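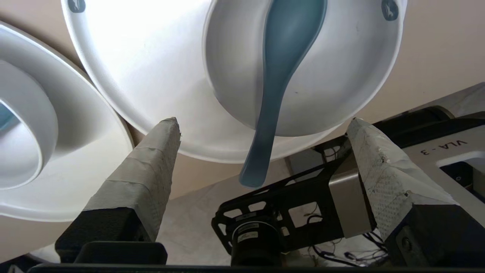 radwa_r
Anyone else's broth go cloudy in the Saber stockpot? Bones, cold water, low heat, 8 hours, same as ever. Old pot gave me clear soup every time. White bowl and blue-green spoon are ready for dinner and I'm stuck straining. Again.

hichamh
Too hot. Saber runs hot on low. Skim more.

radwa_r
I skim constantly. Its barely moving

Meriem S
Disagree w/ hicham, mine's been fine since May. Did you blanch the bones first? Ten minutes, dump the water, rinse.

hichamh
Blanching kills flavor - never do it

Meriem S
it does not lol

karim79
Cloudy tastes the same. Paid $139 for that pot, I'm eating whatever comes out of it

radwa_r
ok blanching tonite, will report back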